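Ngan-ling Hsueh has folded other people's baby clothes for long enough to have opinions about snaps. She is against them. "Three in the morning, dark room, angry person," she says. "And someone has given you eleven tiny metal buttons that all look the same. Who designed this? A man with a zipper on his own jacket, I bet."

We are standing in the back room of the family center in Runirville, where she runs what the sign-up sheet calls Home Handling for New Parents and everyone else calls folding class. It lasts ninety minutes. It covers onesies, bottles, bibs, the bag you take out of the house, and the counter you come home to. Hsueh used to teach bookkeeping at the college in Girnum, and it shows. She does not like anything that can't be found again.

The class started because of her sister's kitchen. Hsueh went to stay for a week after the baby was born and ended up staying most of June. "I wasn't helping with the baby. The baby was fine, the baby was the most organized one there. I was looking for things. Where is the cap for this bottle. Where is the other sock. I spent a whole afternoon on a cap."

Where was it?

"On a different bottle. It fit, but it leaked. So somebody had been mopping, too."

Her method, if she will let me call it that (she won't), comes down to keeping one flat surface for the baby's things and being strict about what is allowed on it. She likes a cabinet about as high as your hip, with a top you can wipe. Bottles go to the back, where an elbow won't get them. Clothes are handled at the front. Whatever is left in the middle is, in her words, "the argument."

The argument in most homes is over things that aren't really the baby's. Keys, mail, a phone charger, half a sandwich. She has a soft spot for a small fan, which she allows on the surface in warm weather, lying down. "Standing up, it falls over and wakes everyone. Lying down, it has already fallen over. You can relax."

I ask her to show me the fold. She says there isn't one fold, there are two, and the second is for people who have slept.

The first goes like this. You pick the thing up by the stretchy part, wherever the elastic is, and let the rest hang. You give it one shake. You lay it face down, bring the sides in to the middle, and fold it up from the bottom in halves until it is about the size of a slice of bread. It takes her four seconds. It takes me a good deal longer, and mine comes out more like a dinner roll.

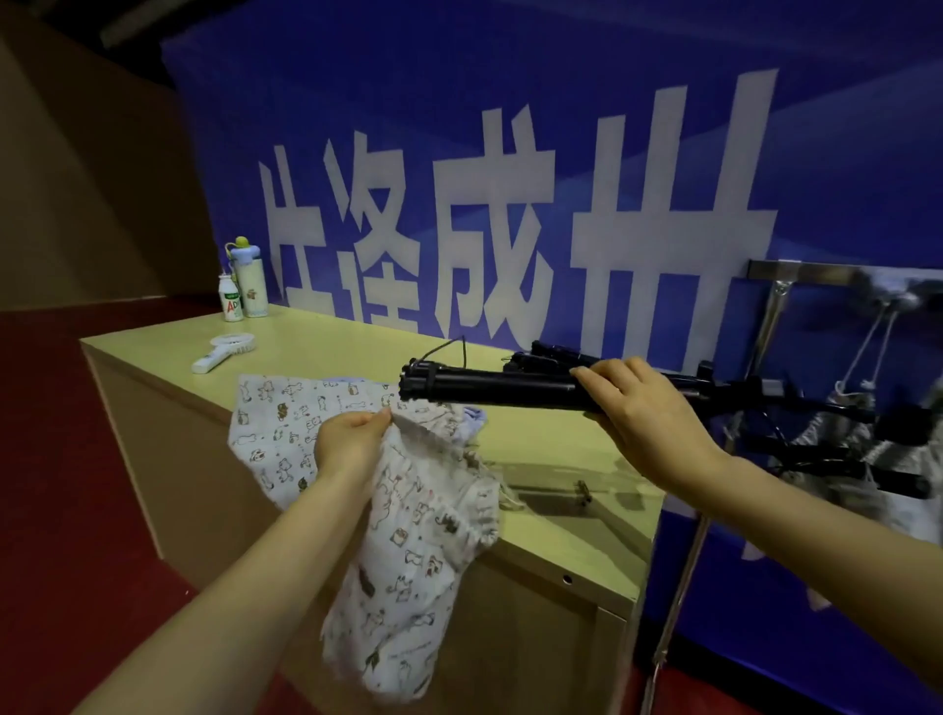
"Everybody starts at the neck," Hsueh says, undoing my work. "I don't know why. Grown-up shirts, I suppose. But a baby's neckline is all stretch and flaps, and it slides around on you. Get hold of the gathered edge and the thing hangs straight. Mostly straight. Some of them were never straight to begin with."

She feels strongly about prints, too. Plain white shows every stain and plain dark shows every bit of lint, so she sends people toward small busy patterns. Animals are best. "A little bear covers up a great deal of carrot," she says. She also claims that a busy print helps you tell the front from the back in bad light, as long as the animals are the right way up. I tell her I own several shirts on which the animals would be no help at all. She looks at the one I'm wearing and moves on to bottles.

On bottles she is calmer. Use whatever the child will drink from. Her only firm request is that the one for home and the one for the bag should look nothing alike, so that you know at a glance which one you have forgotten. Straps and loops are useful when you are out walking and a nuisance in the drying rack. Caps should go back on as soon as everything is dry, on the bottle they came with. She says this last part twice, looking at the wall.

And drinks bought at the store? One of the fathers in the last group, Garba Usman, had asked whether it was cheating to keep an older child's milk drink on the same surface. Hsueh gave it some thought. "I told him it's a border crossing. It can stay if it keeps to the back and doesn't bring its friends."

Usman remembers this slightly differently. "She told me no," he says, when I reach him by phone. "Then she saw that I had already done it." He has twins and a four-year-old, and reckons he folds some 82 pieces in a normal week. He timed himself before the class and after it. The saving came to 12 minutes. "Per week, not per day. My wife asked what I'd be doing with them. I said I'd sit down. So far I haven't found the chair, there's laundry on it."

Not everyone is converted. Vesela Begović came to two sessions and now keeps everything in one large basket, unfolded, with the lid off. She is cheerful about it. "They're so small," she says. "How wrinkled can they get? I learned a lot, though. I learned that I don't mind."

I pass this along to Hsueh with some care. She takes it well, on the whole. "Vesela has a very good basket," she says, after a while.

The part of the class I hadn't expected is the part about throwing things out, or at any rate passing them on. Babies outgrow clothes at a speed Hsueh finds close to rude. She tells people to keep a paper bag hooked on the side of the cabinet and to drop in anything that was a struggle to get on. No ceremony and no second try. When the bag is full it goes to Menaka Jayasinghe, who runs the clothing swap at the Talukder Street hall and keeps a tally on the inside of a cupboard door. At last count the tally stood at 1154 pieces in and very nearly as many out again. Jayasinghe says the ones that come from folding class are easy to spot. "They arrive like a deck of cards. I almost don't want to put them out."

Does Hsueh ever keep anything back? One thing, she admits, from her niece's first summer: a white top that she says was never much good, with a waistband that rolled and a seam that had to be sewn twice. It lives in a drawer with the tax papers.

"Filed," she says.

She has been asked to run a second group in Barnau, where the center has a bigger room and, she has heard, a proper sink. She hasn't decided. It's a long drive, and she would have to bring her own practice clothes, which at present fit in a single shoebox and would need, she thinks, a slightly better shoebox. She is also considering a session on fitted sheets for cribs, though she isn't sure that she is ready, or that anyone is.

Before I go she hands me one last onesie. I pick it up by the elastic, let it hang, and give it a shake. I fold in the sides and bring up the bottom. She studies the result, turns it over and studies the other side.

"You could use that one," she says, and puts it in the paper bag.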